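**Gemholm, April 29, 2023** — The service company Gollness informs its customers and partners that it has approved the budget for its first two-armed mobile robots. The machines will be used for simple night work in office buildings and small hotels, such as passing through rooms, opening doors and bringing supplies to each floor.

The purchase will be made in two steps. In the first step, which starts in September, Gollness will rent two robots from the supplier Stestov and use them in one building in Gemholm. In the second step, the company will decide whether to buy these units or to return them at the end of the rental period.

Before any contract was signed, Gollness asked for a long period of testing in simulation. The planning team prepared 80 virtual rooms with different doors, handles, floors and wall colours, and the tasks in these rooms were repeated 1631 times. Doors received the most attention, as the company's buildings have many types of them and changing the handles would be a cost of its own.

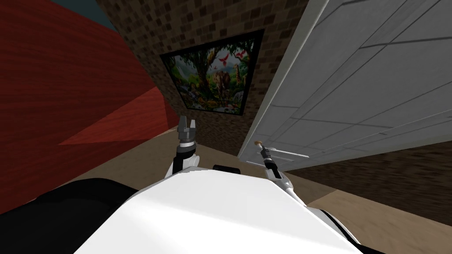
"We did not want to start from the price list," said Radu Dinu, head of equipment planning at Gollness. "We first wanted to know which doors we must change, which grippers we must order and how many hours of training our staff will need. Only after this we could write a budget which we can defend."

The results have already changed the order. Spare grippers were moved from the list of options to the basic package, and the plan now includes 2000 hours of technical support during the rental. Gollness has also checked 265 doors in its own buildings — a part of them will receive new handles before the robots arrive.

The company's office in Phuthong will follow the same method for its own equipment plan, but no date for a purchase there has been fixed.

Suppliers of door hardware, charging stations and safety signs who wish to take part in the tender can ask for the documents at the Gollness purchasing office in Gemholm. Offers must show the costs of delivery, installation and yearly service separately.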